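Csizmadia Laundry and Housekeeping, Namel depot
Floor and Equipment Meeting, October
Held in the lunch room, start 2.10 pm

Chair: Hrefna Ladefoged
Minutes: Edeltraud Baumgartner
Present: day shift leads, two from evening packing, dispatch, the housekeeping supervisor for the serviced flats
Apologies: maintenance (at the boiler)

1. Previous minutes
Accepted with one correction. The dryer that was recorded as repaired was number four. Number six is still out and has a sign on it.

2. Boiler and dryers
Part for number six is on order. Dispatch asked again for the side door roller to be looked at before the weather warms up. Chair will ring the same bloke as last time.

3. Trurilden proposal
This took up most of the meeting.

Chair reported on her visit to the Lumex site, where a Trurilden arm has been on trial at the small-items bench. The job there is picking one thing at a time out of a tub and putting it in the right tray: face washers, wrapped soaps, teaspoons, TV remotes that have come back in the sheets. Our own version of that bench handled 1451 items over the last stocktake period, so the interest is real and nobody on the floor would miss the work much.

Over the shift she watched, the arm was offered 691 items. It put 392 of them in the correct tray without a person stepping in. The rest were dropped, missed, put in the wrong tray or left sitting until an operator cleared them. The Trurilden rep called this encouraging. Evening packing asked what he would have called it if a new starter had done it.

Chair said in fairness that the arm was better in the second half of the shift than the first, and very good with the face washers when they were presented flat. Minutes secretary asked who was presenting them flat. Chair said an operator was.

Discussion about what counts as the machine doing the chore. Points raised:

Day shift lead said that if one person has to stand beside it, it should be costed as one person plus a machine. The proposal costs it as a machine. Agreed that this needs to go back to Trurilden in writing.

Dispatch said the trays are the easy end. The hard end is the bag, which arrives knotted, wet in one corner and with a coathanger in it. The proposal starts after the bag has been opened and tipped out, and after the items have been spread. Chair confirmed the Lumex bench also starts there.

Housekeeping asked whether anything was being offered for the flats. There is a page at the back of the brochure on bathrooms and kitchens. It says "coming" twice and gives no month. She would like it noted that she was shown a similar page by a different company when the old depot was still open, and that she is still wiping out the showers by hand.

Service call-outs are quoted at $196 each after the first quarter. The quote does not say how many call-outs a site should expect. Chair to ask what Lumex has had, if they will tell us.

Evening packing spoke in favour of keeping an eye on it. Soaps are murder on the wrists by the end of a run and he would hand that one job over tomorrow if it could be done properly — he does not need it to do anything else. General agreement with this. The meeting's doubts are about whether it can be done yet, and several people said they would be happy to be shown.

Suggestion that we ask for a trial on our own stock, in our own tubs, with our own lighting, tipped out the way it comes. Trurilden has so far offered a trial using stock prepared by them. Carried that we decline the second kind.

Moved: that no deposit be paid and no bench space be cleared until a trial has been run on unprepared stock for a full shift, with the results counted by our own people. Carried. Dispatch abstained because he wants the bench space for cages either way.

4. Trolleys
Eleven need castors. Maintenance has castors for some of them, of the wrong size. Day shift to put tape on the ones that pull to the left so they stop going out to the flats.

5. Other business
Lunch room fridge to be emptied at the end of the month, including the jar.
Housekeeping needs the larger gloves again. They were ordered in small.
Next meeting same time, same place, if the boiler lets us.

Closed 3.25 pm.

Attachment to item 3, comment by the minutes secretary, included at the chair's request

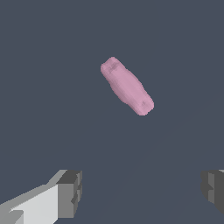

My trouble with the Trurilden material is how far the job in it has been tidied before the machine gets a go. Our tub has forty sorts of thing in it, most of them under something else, and the operator's skill is largely in finding the edge of one item and leaving the next one where it is. In the simulation there is one pink bar on a bare grey surface, with clear space the whole way round, and the jaws are open well short of it with nothing touched so far. I don't hold that against the people who made it, as you have to start somewhere, and the odd crease at the ends of the bar is at least a nod to things not being perfect. But I can't find a second object anywhere for it to knock, or a tub wall to reach over, and those are what we pay people to deal with. I would like the next version to have a wet face washer lying half across the soap, and I would like to be told how many tries it took. I have put both in the letter, which is in the chair's tray for signing.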